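Tultville firm says a bin by the table is all it takes. Is it?

2 min read

TULTVILLE, 2 April 2024. Fekel, a household advice outfit run by Renato Riquelme, wants people to stop wiping their tables and start clearing them. Its new program, called Brevunden, costs $32 and comes down to one rule: the bin goes to the table, and the scraps never travel to the kitchen.

Riquelme says 134 homes have signed up and that 70 of them finish clearing a snack table in under two minutes. He keeps the times himself, from what customers send him. Asked what the other homes managed, he said those results were still coming in. He has been saying so since October.
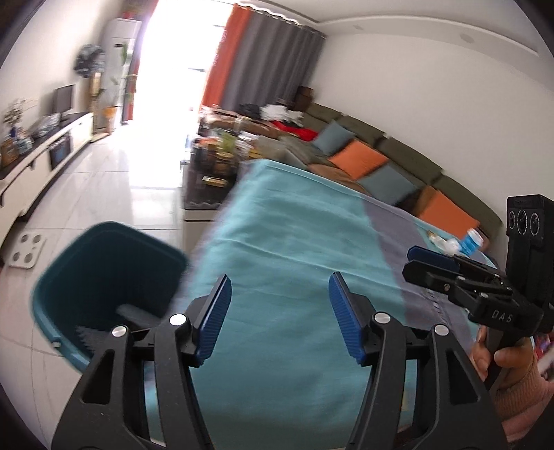

A large teal bin stands beside the cloth-covered table.

Moving a bin is free, of course, and plenty of families did it long before there was a program. What the $32 buys is a printed card and a phone call. The card tells customers to sort leftovers into peel, paper and packets, then lift the cloth by its corners and shake out whatever remains. It doesn't say where to shake it, and people in the Lucero apartments, where few units have a balcony, have asked.

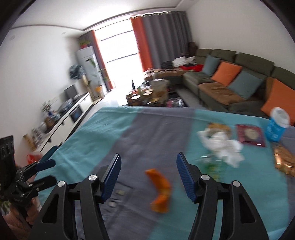 Brevunden also leans on the idea that every item on a table is either trash or not, and that the choice takes a second. Real tables are slower than that. A curved strip of orange peel is easy enough. A crumpled tissue lying partly over something golden-brown takes a closer look, and a blue container with a white top may well be going back on the shelf. Riquelme's card has no line for things people mean to keep.

He plans a second card to cover those. It will be sold separately, and Fekel has not set a price.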